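**Gripper faults on force limit when hanging mugs — Vorance wrist**

Posted 2023-09-05 by rudd_bench

Arm hangs a mug on the wooden tree, then goes to back away and I get fault 3163, force limit. Happened twice before lunch. Second time it pulled the whole tree over, no one hurt but I've stopped running it untill I know why. Grip is set to 50.
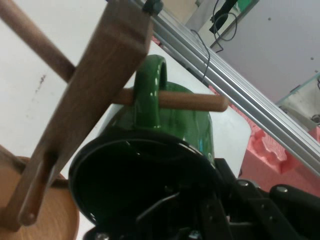 *Wrist cam, green mug on the lower peg*

Fingers look fine to me. Any ideas?

**zater_kel**

Check your retreat path first. If it backs out along the peg you'll drag the handle with you. Drop straight down a bit, then out. Also clamp the base to the table — a loose tree will go over every time. I had the same fault at 49 so its not the grip number.

**liseo44**

replace the gripper. mine was junk after 700 cycles

**zater_kel**

Don't buy anything yet. Run it at slow speed with your hand on the e-stop and see where the force climbs.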